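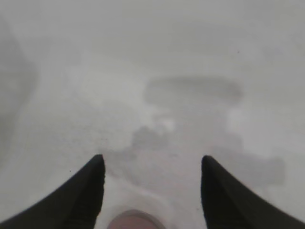

3. Did the pale surface help?

Our group's plan, written mostly by Genji Kobori, said that a light gray or white work surface makes tidying faster and cuts down on missed items. I was not convinced when we started and I am only partly convinced now.

The claim came from the Pluna desk guide, which says small things stand out better on a plain background. That sounds fair for dark objects. It is less clear for pinkish or beige ones, which sit close to the background in tone, and a lot of the small stuff in our trials was that kind of color.

We ran 100 tidying rounds with 2 sorters, Zinash Degefa and me. Each round ended when the sorter said the surface was clear, and Gobnait Dunne then checked it. We logged 448 misses on the patterned cloth but never finished the same log for the pale surface, so the comparison in our first draft should not have been made. I asked for it to be taken out. Genji wanted to keep it with a note — we took it out.

What I would still stand behind is narrower. Both sorters said the pale surface was less tiring to look at. Neither of us could say we were faster, and the times moved around too much from round to round to settle it.

4. Problems with the method

We knew what the project was supposed to show, which is bad when you are also the ones sorting. The lighting was never measured. Sachiko Yoshida pointed out that soft light hides edges on a pale surface, and we had no answer to that. Another group should repeat the rounds with sorters who have not read the plan.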